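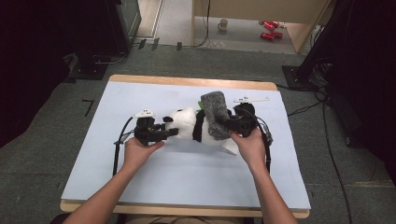 Wie funktioniert ein Gewinnspiel?

Auf Müslipackungen, in Zeitschriften und im Internet steht oft: „Mitmachen und gewinnen!“ Dahinter steckt meistens eine Firma, die bekannter werden möchte. Sie verschenkt ein paar Preise, und dafür beschäftigen sich viele Leute mit ihrem Namen. Ein Gewinnspiel ist also auch Werbung.

Was ist eine Verlosung?
Bei einer Verlosung entscheidet der Zufall. Nehmen wir den Spieleladen Ginodeck in Murnovville. Dort konnten Kinder im Juli eine Karte ausfüllen und in einen Kasten werfen. 296 Karten kamen zusammen. Die Ladenbesitzerin Marisol Huanca mischte sie und zog zwei heraus, ohne hinzuschauen. Jede Karte hatte die gleiche Chance. Wer nicht gezogen wurde, hatte nichts falsch gemacht.

Was ist ein Wettbewerb?
Bei einem Wettbewerb zählt, was man einschickt, zum Beispiel ein Bild oder eine Geschichte. Eine Jury sucht die besten Beiträge aus. Eine Jury ist eine Gruppe von Menschen, die gemeinsam entscheidet. Zoila Sotelo saß einmal in der Jury eines Malwettbewerbs und hat 128 Bilder angeschaut. „Wir haben lange gestritten“, erzählt sie. „Am Ende haben wir abgestimmt.“

Was steht im Kleingedruckten?
Zu einem Gewinnspiel gehören Regeln. Sie heißen Teilnahmebedingungen. Darin steht, wer mitmachen darf, wann Schluss ist und wie die Gewinner Bescheid bekommen. Manche Gewinnspiele sind erst ab 18 Jahren erlaubt. Bei anderen müssen die Eltern zustimmen.

Worauf musst du achten?
Frag immer einen Erwachsenen, bevor du deinen Namen, deine Adresse oder eine Telefonnummer angibst. Diese Angaben heißen persönliche Daten. Manche Firmen verschicken damit später Werbung.

Vorsicht auch bei Nachrichten wie: „Du hast 600 Euro gewonnen! Klicke schnell hier!“ Hast du gar nicht mitgemacht, kannst du auch nichts gewonnen haben. Klicke nicht auf den Link und zeig die Nachricht deinen Eltern. Wenn du für einen Gewinn erst Geld bezahlen sollst, ist das sehr wahrscheinlich Betrug.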